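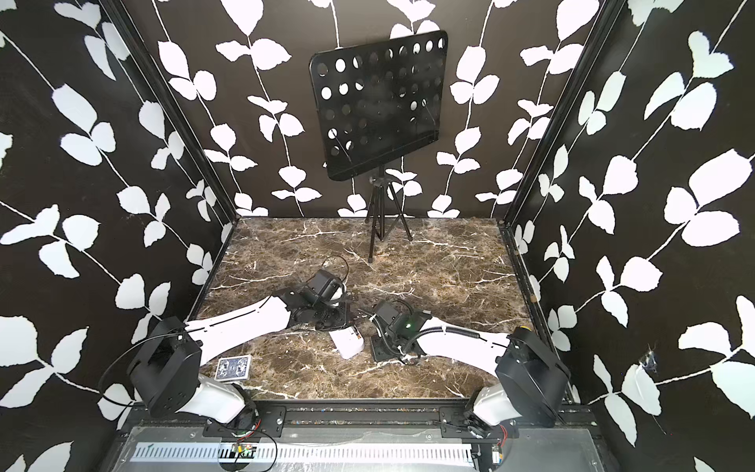
**Ravby Music Library, Furnishings and Practice Rooms**

Progress report to the Prulano fund, August

Prepared by Pichit Sombatkul

You asked for a plain account of where the 4,000 has gone, so I'll start with the part I'm least sure of. The black stand with the perforated desk is the model Brusa wants us to buy for all the practice rooms. It has a rectangular desk with rounded corners, a narrow lip along the bottom and a three-legged base. I have no quarrel with how it looks. Whether it will hold a full orchestral score open without tipping is another matter, and the supplier's brochure does not settle it.

**Spent to date:** 3,000, nearly all of it on wall and floor finishes. The remainder is meant to cover 15 stands. Brusa says that is enough. Their last two quotes left out delivery, so I would wait for the third before believing it.

**Finishes.** The white leaf sprigs on black were chosen over my objection. Players reading small print do not need a busy pattern behind the page, and with a perforated desk the leaves show through the holes as well. The people who picked it say the eye gets used to it. Maybe so. I would like to hear that from a second violin after an hour of rehearsal. The dark brown marble pattern underfoot bothers me less, though a thin black tripod leg is easy to miss against it.

**Stands.** Shimada has offered a solid-desk model on loan. I have asked for 3, to be used alongside the Brusa stand for a month. Players will be asked which they would take home, and I will pass on the answers as written.

**Not done:** storage racks, room signs, the lamp order.

**Request:** please hold the final payment until the loan month is over. If Brusa objects to the delay, I would like that in writing too.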